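Search the site Search Go

Lappalainen Screening Desk, two festival seasons later

August. By the programming assistant, Endville Short Film Days
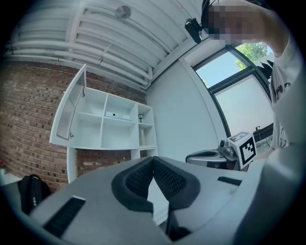 We bought the license for Lappalainen Screening Desk when our old method of selecting films had become impossible. The old method was a shared spreadsheet, a folder of links and a lot of e-mails with the subject "did you watch this one??". For a festival with a hundred entries this can work. In our last open call we received 907 short films, and we have 8 people who watch them in the evenings after their normal jobs.

Screening Desk is a program for the selection stage of a film festival. It takes the entries from your submission form, makes a page for each film, gives the films to the viewers and collects the scores and notes. It does not sell tickets and it does not build the final schedule. I write this at the beginning because I have read some opinions from people who were angry that it has no ticket module. The company never promised one.

Getting started

The installation was easy for me, and I am not a technical person. You open an account, you choose the names of your sections (we have fiction, documentary, animation and school films) and you import a table with the entries. My first import failed because our table had the running time written as minutes and seconds in two columns, and the program wants one column. The error message said only "row not valid." I lost an evening with this. When I joined the two columns, everything went in without a problem, including the titles with Polish and Turkish letters, which our old system always destroyed.

The help pages are short and mostly correct. Some of them still show the buttons of an older version, so you must look a little for the right menu.

Watching the films

For the viewer, the screen is quiet and clean. The film is in the middle, the notes are on the right, and the score appears only after you have watched at least half of the film. Our viewers had a small war over this rule. Two of them said that an experienced person knows after three minutes. I prefer the rule, and I have left it on. You can change it in the settings for each section.

The notes have a time stamp. If you write "sound is very low" while the film plays, the program remembers the minute, and another viewer can click and go there. In our selection meetings this is the function we use most. Before, somebody would say that there is a beautiful shot near the end, and then we all looked for it while the coffee became cold.

The player itself is less good. It is slow with large files, and if the filmmaker has used a private link with a password, you must sometimes type the password again when you make a pause. The subtitles are sometimes placed too low and the control bar covers them. I wrote to the support about the subtitles. They answered the next morning, very polite, and said it is on their list. After two seasons it is still on their list.

Assigning and scoring

You can assign the films by hand or let the program share them. The automatic way is fair with the number of films, but it does not look at the running time. One of our viewers received almost all the films over twenty-five minutes and did not complain until the third week, so I only saw it then. Now I sort the list by length first and I assign the long ones by hand.

The scores go from one to ten. You can see the average, but also how far the viewers are from each other, and this second number is more useful to me. A film with a middle average and a big disagreement is often the film we should discuss. In the last season our opening film was one of these, and with the spreadsheet I think we would have lost it somewhere on page four.

There is a setting that hides the director's name and country. It works on the film page, but the name is still visible in the file name of the poster if the filmmaker has put it there. If you need a really blind selection, you must rename the posters yourself.

Messages to filmmakers

This is the weakest part. You can send the acceptance and the refusal letters from the program, with the title filled in automatically. The letters arrive, but the formatting is very poor, and all empty lines disappear. For people who have maybe worked two years on a film, I don't want to send a refusal which looks like a parking fine. I export the addresses and I send the letters with our normal mail program.

The price

The license costs us 2,336 for the year, with all our viewers included. There is a smaller plan, but it stops at three viewers, and this is not realistic for an open call. For our budget it is a serious amount, similar to what we pay for the rental of the second projector. We also tried Skendale before we decided. It is cheaper and the player is faster, but it has no notes with time stamps, and I could not find a way to give one film to two different sections.

The company gives no discount for small festivals. They give a free month if you pay before the open call starts, so write to them early.

What I would like in the next version

A view of the remaining hours for each viewer. Letters with empty lines. A player which remembers my volume. And please, a better message than "row not valid."

We will renew for the next season. If your festival receives fewer than two hundred films, I would stay with the spreadsheet and spend the money on the guests. For us, the selection was finished nine days earlier than before, and the meetings are shorter, although the one about the animation section was still going at 11 p.m.

Comments (4)

reelcounter
Same problem with the passwords here. It helps a bit if you ask the filmmakers for a download file in the submission form. More storage, but no more typing.

Marginal Cinema Club
Did you look at Laneletti too? We are between this one and that one. We have mostly documentaries, so the long running times worry me.

Reply from the author
Only the demo of Laneletti. I liked the calendar, but the notes were on a separate page and I kept losing my place in the film. For documentaries I would ask them for a longer test.

tapehead_b
The half-film rule is good!! As somebody who sends films to festivals, thank you for leaving it on.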